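Hand-Held Gripper Stations: Equipment Planning Gallery

Tullgate Automation Laboratory, Plellcombe Campus

The Tullgate Automation Laboratory is preparing its equipment plan for the coming budget period. The largest single item is the expansion of the hand-held gripper program, in which operators carry out ordinary household tasks with a gripper in each hand. The laboratory now runs 4 stations and proposes to operate 16. This gallery is provided for departments that share the Plellcombe space and for reviewers who have not visited the work area. It should be read together with the itemized request, which was circulated in August.

Station layout

Each station is budgeted as a complete unit: one table, one pair of grippers, cabling, power distribution and a set of household objects. Curtains and stands are listed separately under room fittings, as they may be shared between neighboring stations. Floor markers are treated as consumables.
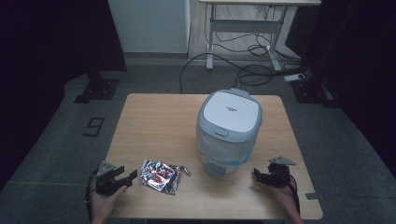

Two-handed work with a countertop trash can and a foil snack wrapper.

Grippers are purchased in matched pairs. The laboratory has requested quotations from two suppliers, Tresero and Yorath, for the same configuration, including mounting plates and cables. Both suppliers have been asked to price the plates as separate line items so that they can be replaced without returning the full unit. Cable length is to be stated in each quotation. Reviewers should note that a shorter cable reduces the purchase price but limits where the operator may stand, and the laboratory does not intend to accept the shorter option at any station where the operator must move around the table.

Household objects are a modest cost per item, but they are replaced often. The plan allows for 35 objects per station. Containers with lids, latches or pedals are purchased in duplicate, and packaging such as wrappers is drawn from general supplies at no charge to the equipment line. Departments wishing to donate objects should contact the laboratory office before delivery, as storage is limited.

Wear parts and replacement

The contact pads are the parts most exposed to daily use and have been given their own line in the request. Under the previous plan they were charged to general maintenance, which made it difficult to compare one station with another. 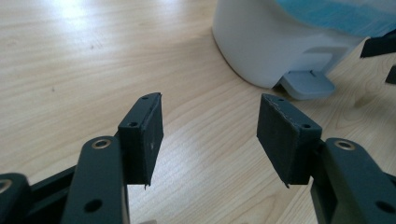
Spare pads will be held at the laboratory in sets of two, with 7 sets kept on the shelf at all times. Station leads are asked to inspect the pads at the start of each shift and to record fraying, scuffing or lifting of the surface material in the station log. Pads are to be changed in pairs. A single replacement leaves the two sides with different grip and makes the station's results harder to compare with earlier sessions.

Screws and other small fasteners are ordered with the pads and should not be taken from stock held for other equipment. Jaw arms are expected to last considerably longer and are budgeted at one spare pair for every four stations. If either supplier is unable to provide arms separately, the laboratory will revise this figure before the order is placed.

Tables and power

Tabletops will be retained where they are in sound condition. A light wood finish has been adopted for all new stations to match the existing ones. Glare on the work surface has been raised by several operators, and a small allowance for adjustable lighting has been added to the room fittings.

Power strips and cable covers are included in the request for every new station. Installation will be scheduled outside operating hours, and no station is to be opened until its cabling has been inspected.

Questions on quantities or delivery may be directed to the Tullgate equipment desk. Revised quotations from Tresero and Yorath will be added to the request file when they are received.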